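Skonar gripper kit, evaluation notes – December, 14:30

Second session with the kit from Fledex. Jerome Navarro did the wiring, I did the logging. Firmware updated before lunch, took two tries because the updater wants the arm powered but not enabled.

Grip test on the small parts set: 133 attempts, 94 good. Most misses were thin flat items. Force setting 900 in their software (no units given, have asked). Anything lower and the smooth parts slip.

Finger pads are wearing faster than I'd like. The quote from Fledex doesn't list spares. Dimaculangan sells pads for the older model – need to check the bolt pattern before ordering.

Padlocks and key next. Plan is to pick the key first, then try to line it up with the lock. Jerome thinks the wrist view is good enough to do this without the overhead camera. I have doubts about the blade angle.

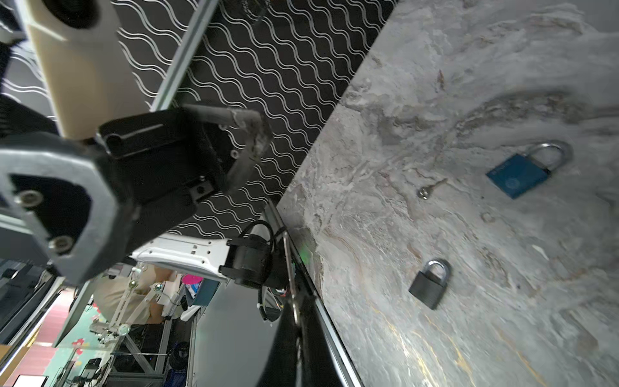
Wrist camera, padlock task. Blue lock, black lock, key between them.

To do: re-zero the gripper, ask Fledex about the 2 year service plan, send the log to Grernilari.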